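14th January

Got the budget sheet down to one page at last! Kaisu Eskola rang from Riihimäki before lunch and we went through it line by line. The total is 3,935 for the first stage, with 200 held back for cables and the odd thing I'm bound to forget. She wants the spare fingers moved into the May order. I argued, then gave in, as they're 192 a pair and we have nothing to wear them out on yet.

The big decision is two arms or one. Eetu Harju at Bastby has always said one arm and a better gripper, and I was nearly with him until I spent this afternoon in the simulated kitchen. Two arms over one worktop is such a different job! I kept swapping between the wide view and the close one and scribbling in the margins about reach.

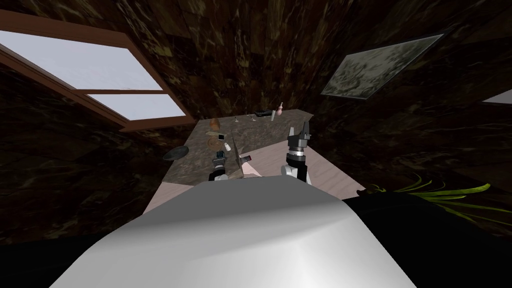
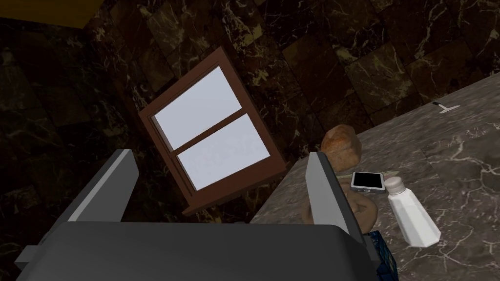 So I've put both arms back in and taken 100 off the bench to help pay for them. We can sand down the old one from Plarkora, it's solid enough. Still to settle: whether Zutitz will quote for the grippers separately, and how wide they open on paper. I must ask about small, flat things too, cards and the like, before I sign anything.

Too excited to sleep. Will write to Eetu in the morning and expect a long reply.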